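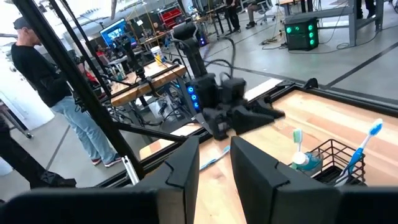 Toothbrushes, a wire mesh basket and a two-armed station at Erkura's Clovton workshop, seen from the right wrist.

FOR IMMEDIATE RELEASE

Erkura Opens Clovton Workshop to Teach Robots the Chores People Put Off

CLOVTON, Jan 15, 2022 - Erkura, which builds training data for two-armed robots, has opened a collection workshop in Clovton, where grown adults with respectable qualifications now spend their working day tidying the same bathroom items over and over. The company is very pleased with how it is going.

The workshop feeds a learning system called Simon. Simon learns by example, and it is a demanding student. An operator guides a pair of robot arms through a small household job from start to finish while cameras and joint sensors record the whole thing. Then the items are moved and the operator does it again. A toothbrush lying flat on a table is one problem. A toothbrush leaning in a basket at a jaunty angle is quite another, and Simon would like to see plenty of both.

The first release of Simon's training set covers 14 household tasks, with 205 recorded examples of each. Bathroom items went first, partly for their size and partly after an internal vote in which folding fitted sheets came last by a wide margin. Fitted sheets remain on the list.

"We set out to work on the future of automation, and a good deal of it so far has been toothpaste," the company said in a statement. "A toothbrush is thin, it rolls, and the useful end is the end you shouldn't grab. If you want to find out what your robot doesn't know, buy a few."

Each example is reviewed before it reaches Simon. Reviewers check that the cameras agree on the timing and that the task was carried out as written. Fumbles are labeled and kept in a separate group, so the system can study what a bad grasp looks like and how an operator gets out of one. Early on, the fumble group grew faster than planned. Erkura now describes it as one of its strongest assets.

Operators train for 20 hours before their recordings count. They work in short shifts and switch tasks between them, a rule brought in after the pilot, when one full week was given over to putting caps on things.

Recordings are stored and sorted using Gitbridge, Erkura's own tool for tracking which version of a task was recorded, on which station, and with what instructions. Gitbridge was built after the team found 17 slightly different definitions of "put away" in its own notes. There is now one. It runs to two pages.

A second set of tasks, set in the kitchen, is planned for May. Research groups that want early access to the bathroom set can apply through the Erkura website. Applicants are asked to name the robot they plan to use and to say, in a sentence or two, what it currently does to a toothbrush.

About Erkura
Erkura records and reviews demonstrations of everyday tasks for robot learning. Its workshop is in Clovton.

Media inquiries: Erkura Press Office, Clovton. Visits by appointment - closed shoes, please, and mind the cables.

###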